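The door that won't shut

Every house has one. The door you lift with your hip. The door that swings open at three in the morning and frightens the cat. In Wodusgate, where half the terraces lean on the other half, people talk about their doors the way other towns talk about the weather.

Skye McIver has been rehanging them for 20 years. Van, flask, two planes, a box of hinges older than her apprentice. October is her mad month. Damp gets in, the wood swells, the phone goes. By eight in the morning she's had four calls and a text with no words in it, just a picture of a gap.

"They all say it's dropped," she says, already halfway up a stair on Baird Street. "Doors don't drop. Hinges drop. Houses drop, a bit."

She opens the bedroom door, lets go, watches it drift. Shuts it. Opens it again. Then out comes a screwdriver and one screw gets a quarter turn. Drifts less. Another quarter turn. Stays put. The owner, Annag Yule, has lived with a paperback wedged under it for the best part of a marriage and looks slightly cross.

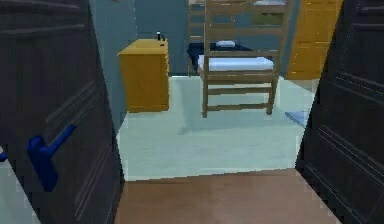 Dark double doors with a royal-blue lever handle, standing partly open.

Handles are the other half of it. Knobs went out, levers came in, knobs are creeping back. McIver has no time for knobs. Wet hands, full hands, sore hands – a lever does for all of them. She fits whatever people buy, mind. Last winter a man gave her a cut-glass thing from an auction that came off in her palm before she had the second screw in.

Callum Lennox sells the stuff. Golberg Ironmongery, bottom of the hill, brass bell, smell of oil and twine. He stocks 579 kinds of handle, hinge, latch and bolt and knows where most of them are. The drawers were labelled by his grandfather in a hand no one else can read. Ask for a spring and he goes quiet, walks to the back, returns with three.

"Colour's what's changed," he says. "It was brass or it was chrome. Now they come in with a paint card."

He blames the programmes. He also sells the paint.

The bestseller is still the dullest thing in the shop, a Dramitz mortice latch in a grey box, the sort you only think about when it sticks. He sold almost 200 last year. Most went to people who had already bought a cheaper one and were not in a mood to discuss it.

Up at the college, Annapurna Achari teaches evening joinery to 16 adults, most of whom have come because of a particular door. She asks for it on the first night. Everyone goes round and confesses. A pantry, a shed, a front door that has to be slammed so hard the neighbours have complained. One woman had been climbing in through her own kitchen window since spring.

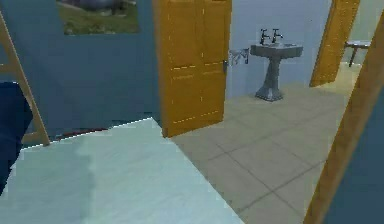
4 min read

Achari's first lesson is looking. No tools. Go home, she tells them, and find where the paint has rubbed. Rubbed at the top on the latch side, look to your top hinge. Rubbed all the way down, that's swelling, and for pity's sake don't plane it in October or you'll have a draught by summer. Shiny line along the bottom, somebody has laid new carpet and not told the door.

Second lesson is the hinge itself. Long screws. A matchstick and glue in the old hole if the wood has gone soft. It is not glamourous. People leave the room delighted.

Bathrooms get a lesson to themselves. Steam on one side, dry landing on the other, so the door is forever being pulled two ways. Paint the top and bottom edges, she says, the bits you can't see. Hardly anyone does. Then leave a gap underneath so the air can move, and buy a lock you can open from outside with a coin. Every family has a story about that one.

Araba Adjei took the class last year. Hers was the back door, inherited with the house, stuck solid for teh whole of her first winter. She'd had a quote for a new one and nearly signed. Instead she took it off, laid it across two chairs in the yard and spent a cold afternoon with sandpaper and the radio.

It opens with one finger now. She shows me. Then shows me again.

Her mother came up to see it and said the frame wanted painting. Adjei has put her name down for the spring course. Sash windows, this time.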